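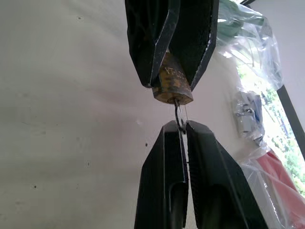 Re: handover runs - new numbers from Graltel

Hi all,

quick one before the 4pm call. Reran the weight handover with the Besnard policy, wrist camera only, no force input. Small rusty weight with the hook on the bottom, the one marked YT-something. Top gripper holds the weight, bottom one comes up from below and has to close on the hook.

> On the Osar list someone wrote:
> Is the 46 you gave for demos per object or in total? And did you
> keep the window side in view for training? We got much worse
> results as soon as there was daylight and plastic behind the
> fingers. Would like to know before we collect any more.

Per object. 46 demos each, sorry, the note was badly worded. 500 trials in all for the test, split evenly between blinds up and blinds down.

Window side - yes, kept it in. No masking, no cropping. Bright leaves, shiny plastic bags, all of it goes in. Cropping to the fingertips made it worse for us, loses the hook when it drifts sideways. 

Where it fails: 33 misses, nearly all at the last bit, fingers closing just to one side of the hook. The approach is fine. Depth is the weak part I think, thin dark hook against dark fingers and not much to go on. Tried slowing the final move over the last 16 frames, seems to help but too few runs to say. Will do it properly in November.

Not tried yet: other hooks, a swinging weight, anything heavier. If Adolico still want the comparison with thier planner I need the start poses in the same format as last time, please not the spreadsheet.

Logs are in the usual folder. Blinds-up runs are labelled wrong in the first batch, swap the two columns untill I fix it.

back later

3 replies - Share this message (0)
This archive uses cookies to remember your settings. Accept | Read more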